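A Long Lane in Clirau: The Swim Coach Who Still Gets In Before Everyone Else

The pool at Clirau opens its side door at 5 a.m., and on most mornings in the season the head coach of the Usier swim club is already in the water by the time her first swimmers come yawning down the corridor. She says she likes to feel what they are going to feel. She also says, laughing, that it is the only quiet hour she gets.

We met in the little room behind the bleachers where the club keeps its kickboards, with a kettle going and the door propped open so she could keep an ear on the deck. She asked me not to make a fuss over her and not to print her name ("they all just call me Coach, and so does my mother now"), so I'll try to honor that, although a bit of fuss does seem to be in order. The club came home from the Sarkel Invitational in December with its best team finish ever, second in the combined standings, and 1105 points to show for it.

"I had that number written on my hand for two days," she told me. "My daughter kept asking if it was a locker combination."

She grew up a distance swimmer and she still talks like one, circling back to a thought after you think she has left it behind. Her own career was decent, she says, and she leaves it at that. What she remembers best is a winter of bad shoulders, when she was put in charge of the youngest lane because she couldn't train, and found she didn't want to give it back. 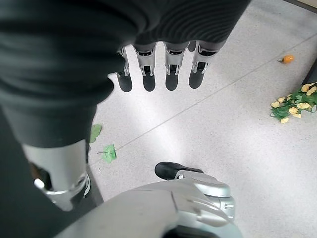 "I was seventeen and very sorry for myself," she said. "Then there was this little boy who could not for the life of him breathe to his left. We worked on it for weeks. One morning he did it all the way down the pool, and he stopped at the wall and looked at me as if I had handed him the moon. I went home and told my parents I'd be coaching. They thought I meant for the summer."

The club she took over was a small one. There were two lanes, shared with the water aerobics class, and a stopwatch with a cracked face that she has kept in a drawer ever since. There are 60 swimmers now, and a dive group that trains on the deep end in the evenings, and a waiting list for the under-tens that she would rather not talk about because it makes her feel guilty.

I asked what had changed in the past year, and I expected to hear about yardage. She wanted to talk about sleep instead, and breakfast, and about moving the long aerobic sets to the afternoon for the older group.

"They were coming in at five and I was asking them for the hardest thing of the day," she said. "And they did it, bless them, they're good kids. But the strokes were falling apart by the third round, and you practice what you practice. So now the mornings are short and they're all about skill. Starts, turns, underwaters, a little bit of speed. Then everybody goes and eats. A couple of the parents were nervous about it, and I understand that, I'd have been nervous too."

The parents seem to have come around. A group of them now puts out food after the early session, fruit and boiled eggs and a bread that she described to me at such length that I came away with most of the recipe. 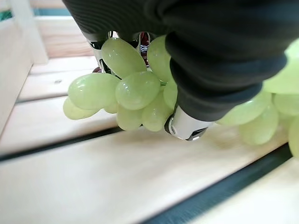
THE RELAY EVERYONE IS STILL TALKING ABOUT

You can't sit in that room for long without somebody putting a head around the door to mention the relay, so I'll get to it. At Sarkel the women's 400 freestyle relay was the last event on the program, and Usier went into it from an outside lane, holding second place overall by 7 points over the Rawashdeh club, who had the faster entry time and, as she was quick to say, the nicer jackets.

"I'd changed the order at lunch," she said. "I don't usually. I like the kids to know where they're swimming, and I like them to have a night to sleep on it. But our usual anchor had swum a very hard 200 that morning and I could see it in the way she was sitting. So I asked her if she'd lead off, and she said yes before I'd finished the question. That tells you something about her. A lot of anchors would have argued."

The new anchor was fifteen and had never swum the last leg at a big meet. She went in half a body length behind Rawashdeh and touched ahead of them by a fingernail.

"I didn't see the finish," the coach admitted. "I've watched it since, plenty of times. On the day I was looking at the girls behind the block, because I could tell from their faces. One of them had her swim cap in her teeth."
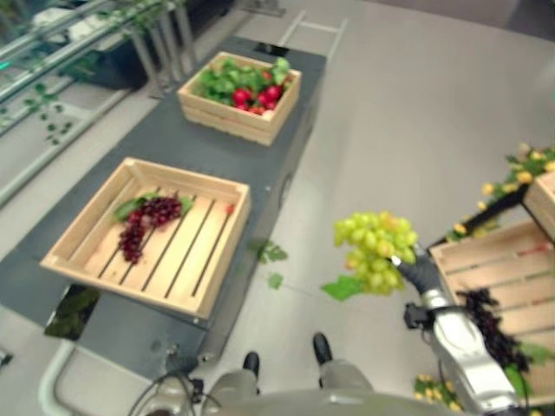
She was careful, telling me this, to give Rawashdeh their due. The two clubs have shared buses and once, during a boiler failure, a pool, and she counts their head coach as a friend. The two of them had pizza together after the meet and argued until closing time over whether ten-year-olds should be doing doubles. (She thinks they shouldn't.)

Her hopes for the spring are modest, or at least she describes them that way. She would like to take a full men's relay to the regional meet, something the club hasn't managed before. She'd like the divers to have a second springboard, and she has been writing letters about it. And she wants the boys in the middle group to stop lifting their heads into the wall on butterfly, a subject on which she stood up and gave me a demonstration, arms and all, between the kettle and the kickboards.

"People ask me if I'm going to push harder now that we've had a result," she said, sitting down again. "I suppose we'll go on doing what we've been doing and try to do it a bit better. They've got exams in the spring. Some of them have just found out about boyfriends. You have to leave a little room in a kid's life."

By then the first of the afternoon group had started to arrive, and she was glancing at the clock. She had a new set written out for them on the whiteboard, with one line rubbed out and rewritten so often that it had gone gray, and she wanted to change it one more time before they got in.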